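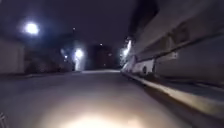 Does the Moon Really Keep You Awake?

Reading time: 2 minutes

Home | Night Sky | Body | Ask Us

Plenty of grown-ups will tell you they can't sleep when the moon is full. Maybe so. But how do they know?

Try this. Think of the last night you slept badly. Was the moon full? You probably didn't check. People tend to look out the window for the moon only after a bad night, and they forget all the full moons they snored through.

Some scientists have found a little less sleep near a full moon. Others looked and found nothing much. When studies disagree like that, be careful with anyone who sounds very sure.

Moonlight is weak, too. A street lamp outside your bedroom can easily beat it, and it shines every night of the month.

Want to test it yourself? Keep a sleep diary for 40 nights. Write down how you slept before you look up the moon. One person's diary can't settle the question, but it beats a guess.

Words by Thilini Sarkar

Contact | © Liltitz Kids | Back to top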